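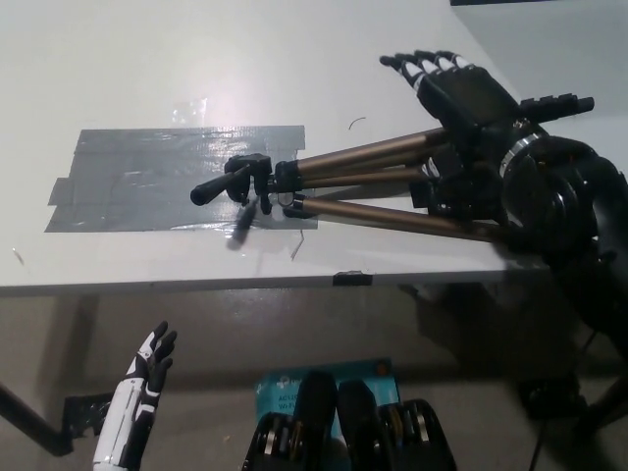

Tripod, folded, on the gray tape.

August, late, can't sleep

Mediation today. I had pictured a long table with everyone glaring across it, possibly a pitcher of water. What you get is your own small room, like at the dentist, and the other side gets theirs down the hall, and a retired judge in very soft shoes walks between the two all day carrying numbers. I never saw the people from Cindar at all. I heard one of them laugh at about ten and have been wondering about it ever since.

My lawyer had told me to eat a real breakfast so I ate two, one at home and one at Kpodo while I waited for it to be time. They've raised the price of the egg thing again. I wore the brown jacket. She'd said to dress as if I were going to a nice lunch with someone I didn't want to impress, and I spent most of last night on that sentence.

The judge started by saying how sorry he was about my fall. He said it well. He must say it a lot. Then he asked me to tell it in my own words, and I found that I don't have my own words any more, I have the words from the deposition. "I was proceeding toward the display." I have never proceeded toward anything in my life. I was walking over to look at a pillow. Pillico had a rack of them at the front of the store, there was a flattened box on the floor where the tile was wet, and I stepped on the box and the box went to the back of the store and took my leg with it. It takes under a minute to tell. The file on it needs its own cart.

He wrote down "box" and underlined it. Nice pen.

First number came back before noon. $2000. My lawyer had warned me the first one would be rude and that I wasn't to take it personally, and then she took it personally, which I enjoyed very much. She said a thing about the ambulance bill that I would like embroidered. The judge stood there nodding in his shoes and went back down the hall with our number, and I read the fire exit map until he came back. We were the red dot.

Lunch was sandwiches, brought in, turkey or a kind of wet vegetable. You aren't supposed to run into the other side at the restrooms so there's an informal system of listening at the door first. My wrist hurt from the good chair, the one with arms. I rated it for my lawyer on the scale out of habit, and she wrote that down too. I've got to stop saying numbers out loud around people who bill.

In the afternoon it turned to the gap. There is a stretch of 28 days after the fall when I didn't see a doctor for the wrist, only for the knee, and Cindar is in love with this gap. They would marry it. Their position is that a person with a broken wrist would notice. My position is that I did notice, and I bought one of those elastic things at the drugstore and complained to everybody I knew, none of whom were licensed to do anything about it. I also said to the knee doctor, on my way out, "my wrist's a bit funny too," and he said "mm," and "mm" isn't in the records. All that fuss about telling your doctor everything and it turns out you have to get them to type it.

So for the rest of my life, note to self: say it twice, and watch their hands.

I did get caught on the garden pictures. I knew they'd come up. A month after the fall I'm holding a tomato in one and smiling like a person with no damages whatsoever. The judge put it quite gently, he said a jury might wonder. I explained that it was one tomato and I was using the good hand. He looked at the picture again for longer than I liked. "It's a big tomato," he said. It was a good year for them, I couldn't really deny it.

By four the numbers were close enough that people had stopped sitting down. My lawyer drew me the sum on the back of the agenda: the offer, then her share off the top, then costs, then what the health plan wants back, and a little box at the bottom that was me. I had not understood about the health plan. They paid for the wrist, so they'd like a slice of the wrist. It's in the booklet, apparently, page 11, and I'd used the booklet to level the fan.

I said yes. I won't write the amount, there's a confidentiality paragraph and I signed it, and I suppose a diary counts if somebody wanted to be a pest. It's less than I'd imagined in the bath and more than I deserve for the tomato. They have 60 days to pay. Pillico admits nothing. I read that line over a few times, standing up, with my coat on. The floor wasn't wet, the box was never there, and they're very happy to be paying me for it.

Drove home by way of Noseo because the highway was stopped, and sat behind a bus with a lawyer on the back of it, not mine, pointing at me with his arms folded somehow. Toll free. Big teeth.

Knee bad on the stairs tonight. Soup. Phoned my sister, who asked was I pleased, and I said I thought so, and she said I didn't sound it, and then the washer started its knocking and I had to go and lean on it.

Tomorrow: call the health plan, ask for the lien person, get the name in writing. Return the wrist brace, if they take them back. Fan needs a new booklet.

I still haven't got a pillow.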